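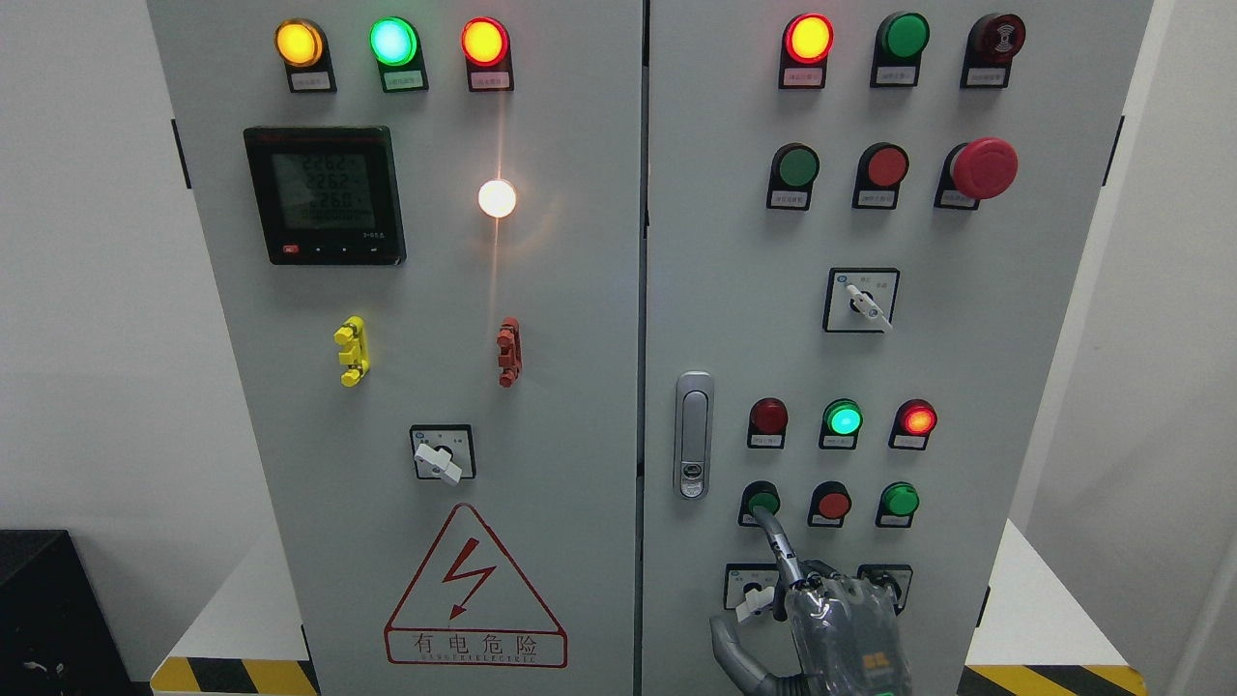 Subject: Re: [robotics-club] Panel task, where are we?
Date: October 1, 2025

Hi everybody,

Catching up on the list after a few days of doing my real homework (sorry!). I'm answering the panel question inline since I'm the one who's been hogging the cabinet.

> Can somebody on the panel team say where the button task stands?
> Last I heard, Pimley could find the buttons but kept landing
> between them. The Skorkmont entry form wants us to name our tasks
> this month and I don't want to put down something we can't do.
> Also, are we still pressing with the whole fist, or did the one
> finger idea win?

One finger won. The fist was fun and very loud, but with two rows of pushbuttons on the right door and another lamp row in between, there's just no room for it. Now the hand comes up from below with the finger already out, and we line it up on the green button in the lower row before it pushes. I like the approach from below because the arm stays clear of the upper row, and the big red mushroom button up there sticks out a lot farther than everything else. We clipped it twice in the first week coming in from the side and I'd like to never do that again.

The downside is that the forearm and hand cover up the little rotary switches at the bottom of the door. For a press that's fine, we don't need them. For the "turn the selector" task it's a real headache, and I'd vote for leaving that one off the form until we have a different arm pose for it. The bigger selector further up is easier to see, so if we have to list a turning task, list that one.

Where the numbers are: we've logged 622 tries on the lower green button with the new approach. The misses are mostly low now, finger sliding off the bottom rim, and that smells like a calibration offset to me and not a vision problem. I want to get to 1000 before we retrain anything, so please don't touch the settings file in the Kostik folder until then. If you already touched it, tell me, I won't be mad – I just need to know which tries to throw out.

> Are the lights still messing with the detector?

Yes, kind of. The white lamp on the left door is super bright and throws a starburst plus a streak down the metal, and the detector used to think the streak was a door edge. I masked that part of the door for the press task and it stopped complaining. But that's a cheat, and it'll come back to bite us when we want to read the meter next to it. If anyone wants a nice self-contained job, reading those digits with the white lamp on would be a great one! I've got 34 saved frames to start from and can get more whenever.

The colored lamps are a different story. Lit red versus unlit dark red is easy for us and not so easy for Pimley. Whoever wrote the Ristić color script (last year's team, I think?), it does okay on the top row and gets confused by the three lamps just above the lower buttons. I haven't dug into why.

A few housekeeping things while I have you:

– Keep the plastic cover on the hand when you run it. I know it crinkles and looks goofy. Smooth it down over the fingertip before you start a batch, a fold there changes where contact happens by more than you'd think.

– Keep your own hands off the cabinet while the arm is moving, and don't open the doors at all without one of the instructors there. The warning triangle on the left door is not decoration.

– Write down your batch in the log, even if it went badly. Especially if it went badly.

So for the form, my suggestion is to put down "press a named button" and "report which lamps are lit in the top row," and leave the rest for the spring. If somebody feels strongly about the selector, speak up on the list and we can fight about it there.

I'll be in the lab most afternoons in October if anyone wants to take a turn at the controls. New members too, you don't need to know the code, there's plenty of logging to do and I'll bring snacks.

See you there,
your panel team lead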